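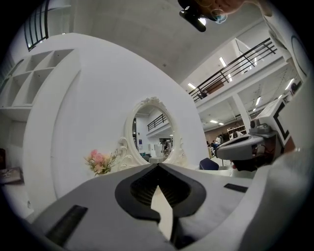
Haruto Murakami wanted to know how a gripper with no arm attached to it can teach a robot anything, and whether the tracking holds up once you leave a tidy lab bench. Most of the mail we get is some form of those two questions, so this page begins with them.

# Treloar: frequently asked questions

Last changed Sep 25, 2021

## The basics

**What is Treloar?**

Treloar is a method for turning video from a hand-held gripper into training data for a robot arm. A person carries the gripper and does a task with it. The camera on the gripper records what the fingers are about to touch, along with whatever part of the room is behind it. Treloar works out how the gripper moved through the room and when the fingers opened and closed. Those two things, together with the video, are what the policy is trained on.

**How does that teach an arm?**

The arm carries the same gripper and the same camera in the same position. During training, the policy learns to look at the camera view and predict the next short stretch of gripper motion. On the arm it gets the same kind of view and gives the same kind of answer. The arm's own controller then works out the joint angles. We store every motion relative to where the gripper is at that moment, so the policy doesn't need to know where the arm is bolted down.

**What is Lolix, then?**

Lolix is the hand-held gripper we use. Treloar is the software. You can use Treloar with a different gripper if the camera is fixed firmly to the body and you can supply a finger width for each video frame. We have only tested it with Lolix.

**How much data did the main result use?**

The main data set has 1,945 demonstrations, recorded by six people at three sites. The largest site, which we call Sundance in the paper, is an open workspace with a mezzanine. It gave us the most trouble and most of what we learned about tracking.

## Tracking

**Why not use a motion capture system?**

We did at first, and it works very well in the one room where it is installed. We wanted people to be able to collect data in places where nothing is installed. Carrying a set of tracking cameras to each new site, mounting them and calibrating them took longer than the recording did.

**How is the gripper's position found?**

There are two passes. In the first, the operator walks the gripper slowly through the work area and we build a map from that video. In the second, each demonstration is matched against the map. The wide lens helps a lot. Even when the fingers are close to an object, the edges of the view usually contain something fixed, such as a pillar, a shelf or a ceiling light.

**Do plain white walls cause problems?**

Yes. A smooth wall has very little for the matcher to hold on to, and a curved one is worse, as its outline shifts when you move. Noboru Kamata's first map of Sundance bent noticeably on the side with the curved wall. The fix was in the way the mapping pass is done. Keep part of a railing, a set of shelves or the ceiling in view while you pass a blank surface, and go past it twice from different heights.

**What about mirrors?**

A mirror gives the matcher points that look good and are in the wrong place. The oval mirror on the curved wall reflects the balcony railing, so the map can end up with a second railing behind the wall. Treloar checks each group of points against the rest of the map and drops groups that only agree with each other. This catches most mirrors of that size. For a mirror that fills a large part of the view, draw a mask by hand during mapping. The mask tool is described in the setup notes.

**Ceiling lights all look the same. Does that confuse it?**

It can. Repeated lights are useful for keeping the map level and poor for telling one end of a room from the other. We give them less weight when the tracker is lost and trying to find its place again. Once it has a position, they count normally.

**Can other people be in the room while I record?**

Yes. Points on moving people are thrown out along with other points that don't stay put. Someone who stands still through the whole mapping pass and then leaves can cause trouble, though it has been rare for us. Tell people who may appear in the video that you are recording, and follow your own site's rules on consent. We blur faces before any data leaves the group.

**How do I know whether a demonstration tracked properly?**

Each one gets a score. Low scores are left out of training by default and listed in a text file so you can look at them. Osamu Iwasaki went through the rejected ones from Sundance by hand and found that most of them began with the gripper pointed straight at a near surface. We now ask operators to start every demonstration with the room in view and hold still for a moment.

## Results

**How was the policy tested?**

We ran 300 trials on the arm, split evenly between policies trained with the new mapping pass and policies trained with the old one. The objects and starting positions were the same for both. The person resetting the table did not know which policy was about to run.

**What was the main finding?**

Better maps gave better policies, and the gain was largest on tasks that need a careful final approach, such as setting a cup on a hook. For simple pick-and-place the two sets of policies were close. We had expected a larger gap there. Our reading is that small position errors get absorbed when the fingers open wide and the target is big. Tetsuya Kudo is less sure of this and has proposed a test with narrower fingers, planned for October.

**Does it work in a room it has never seen?**

Sometimes. Policies trained on all three sites carried over better than policies trained on one, even when we held the amount of data equal. We don't claim it will work in any room. Strong sunlight and very dark tables are the cases where we have seen it fail most often.

**Did more data always help?**

No. Adding demonstrations with poor tracking made the careful tasks worse. If you have an hour to spend, we suggest redoing a weak map before recording anything new.

**Does it handle force?**

There is no force sensor in this version. The policy sees the pads and the object and learns what it can from that. We are trying a pressure-sensitive pad from Gelteck, but the readings drift and we have nothing to report yet.

## Practical questions

**How long does it take to train an operator?**

Most of our six were recording usable demonstrations the same day. The habit that takes longest is keeping to a speed the arm can match. People move much faster than they think they do.

**Do I need to map a site again if the furniture moves?**

A chair or two is fine. If a table or a shelving rack has moved, make a new map. Old demonstrations stay tied to the old map, so don't delete it.

**Can I mix demonstrations from different sites in one training run?**

Yes, and we recommend it. Motions are stored relative to the gripper, so the maps don't have to line up with one another.

**My tracking scores are fine but the arm lags behind. What is wrong?**

Check the delay settings first. The camera, the finger motor and the arm each have their own delay, and all of them have to be measured on your hardware. The values that ship with Treloar are the ones for our arm and will be wrong for yours.

**Who do I contact about a problem?**

Mapping and tracking questions go to Noboru Kamata. For training and arm setup, write to Sota Tanabe. Please attach the score file and the mapping video, even if the problem seems to have nothing to do with the map.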